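Gripper trial, two-arm table – pre-run safety check with comments
Checked by: Sihan Qin
Second reader: Rongrong Feng
Grippers on trial: Skornby two-finger (right arm), Colcombe two-finger (next week)

1. Emergency stop
Pressed and released once for each arm. Both arms held position. OK.

2. Base mounting
Bolts checked by hand and with the wrench. No play in either base. OK.

3. Cables
Slack is fine at the shoulder. With the wrist turned all the way, the right arm cable pulls tight at the second tie. Move the tie up before Thursday. The cable beside the drawer is to be taped down – Rongrong asked for this last time too.

4. Finger pads
Skornby pads show light wear on the inner edge after 3000 closings. Still within limits. The Colcombe set has not been fitted yet, so no entry.

5. Grip hold
Force set to 17 N for all toy food. Carrot, banana and knotted roll are the test items on the open side of the table. Arm is to stop above the table with the item held, clear of the drawer, before any move toward it. 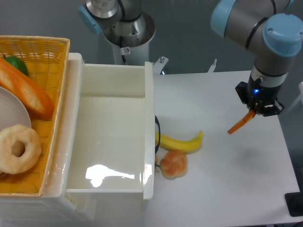
6. Drawer clearance
Drawer open and empty at the start of each run. The fingers must clear the raised back wall on the way in. Lowest pass measured 51 mm. OK for Skornby. Measure again for Colcombe, the fingers are longer.

7. Controller
Gilmartin controller restarted, no faults in the log. Speed limit left at the slow setting. The Warkitz controller is not to be connected until its stop circuit has been signed off.

8. Glare
Light reflects off the drawer floor. Not a safety item, but note it in the camera comparison.

Result: cleared for Skornby runs only. Open items are 3 and 6.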